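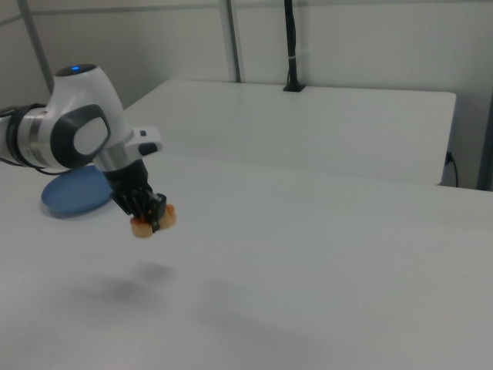 The arm holding a small item over the table, with the blue plate close by.

How to run a pick-up demo for visitors
By Misaki Tanabe, 8 March 2023

Clear the big table except for the plate and one object. Start the arm 30 minutes before the doors open and run the pick three times.

Let visitors in by groups of three. Say what the arm will do, then start it. Keep talk short while it moves. If the grip slips, stop, put the object back and start over.

Take questions with the arm parked. Haruto Hirano handles the stop button at Torkton.

Contact Lusero | © 2023 Lusero | Back to top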